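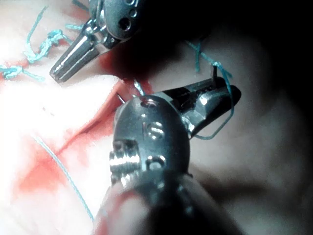 Teal suture thread and two instruments over pale pink tissue.

I put 50 hours into Zaltilora before writing a word about it, and I'd happily go again from the first dock. It's a trading game with pirates in it, or maybe a pirate game with trading in it, depending on how your cargo runs go.

You start in Chaiyaporn with 100 coins and a leaky boat. Buy pepper there, sell it in Zasari, and do that until you can afford the second hold (get the second hold before the cannons, trust me!). Prices shift every night at the harbor bell, and the rumors you pick up in taverns really do move them. I heard about a salt shortage, filled both holds on a Friday night session and tripled my money. Then I got greedy with silk and lost nearly all of it. I was grinning the whole time.

Combat is simpler, mostly lining up broadsides and watching the wind, but the water looks gorgeous and the cannons have a great thump to them. The map is awkward on a controller, and I wish you could pin prices to it. I keep a notepad by the couch.
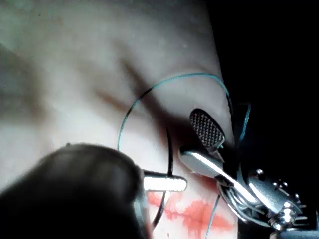

Verura wrote in the comments that the silk route pays fine once you stop selling it all at one port, and that dumping 90 bales in Zasari will sink the price for a week. I tried splitting the load between 2 harbors and yes, much better, so thank you for that!

The autosave only kicks in when you dock, so save by hand before any long crossing. I lost an evening to that and still went right back in. New Game Plus keeps your ship but wipes your coins, and I'm already on my third hull.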